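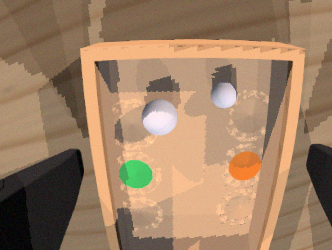
What Is an Obituary?

For readers from 9 to 13 years

Written by Olesia Derkach, Zevuncombe Family History Club

When a person dies, the family often wants to tell other people about it. They can call their friends by telephone, but it is difficult to call everybody. So they write a short text about the person and give it to a newspaper or put it on the internet. This text is called an obituary. You say it like this: oh-BIT-choo-air-ee. It is a long word, and many adults also make mistakes when they spell it.

What is written in it?

Most obituaries begin with the full name of the person, how old he or she was, and when the person died. After this comes the story of the life. Where was the person born? Who were the parents? What work did he or she do? Many obituaries tell also about small things, for example that somebody made very good plum cake or always sang too loud in the car. I like these parts the most.

Near the end there is usually a list of family members. In this list you can meet two expressions which are strange at first.

"Survived by" means the people in the family who are still living. When I was new in this country, I thought that there was an accident and these people were saved from it! It is only an old way of speaking.

"Preceded in death by" means the people in the family who died earlier. To precede is to go before.

You may also see the word "née" before a last name. It comes from French and means "born." If you read "Barbara Rutkowska, née Domański," then you know that Domański was her last name when she was a baby, and Rutkowska is the name she took later, probably when she married. For a family historian this small word is like a key, as now you can look for her parents too.

The last lines tell when the funeral is, if there will be one, and where people can send flowers or cards.

Who writes it?

Often it is a son, a daughter or a grandchild. Sometimes the funeral home helps. Some people even write their own obituary while they are alive, so that everything in it is the way they want.

Is everything in it true?

The family tries to write the truth, but they are sad and they must hurry. Dates can be wrong. A village can have a wrong spelling. In our club, Marianna Czarnecka found her great-grandfather in two newspapers, and he had a different birthplace in each one. She wrote down both and then looked for his birth record, and this is a good way to do it.

How to read an old one

Our club has a box with 482 obituaries cut from local newspapers. The oldest is from November 1911. If you read an old one, take a pencil and paper and write down:

– every name, also the names of neighbors
– every place
– every date
– words you do not understand

Then try to draw a small family tree from it. Put the person in the middle, the parents on top, and the children below. Brothers and sisters go on the same line as the person. It is normal that some places stay empty.

Is it sad to read them?

It can be. If the obituary is about somebody you knew, you can read it together with an adult, or you can wait and read it another time. Both are fine. But an obituary is mostly about living. There is one line about the death, and all the others are about schools, jobs, gardens, dogs and weddings.

Words to remember

Ancestor – a person in your family who lived before you, such as a great-grandmother.
Sibling – a brother or a sister.
Spouse – a husband or a wife.
Funeral – a meeting where people say goodbye to someone who died.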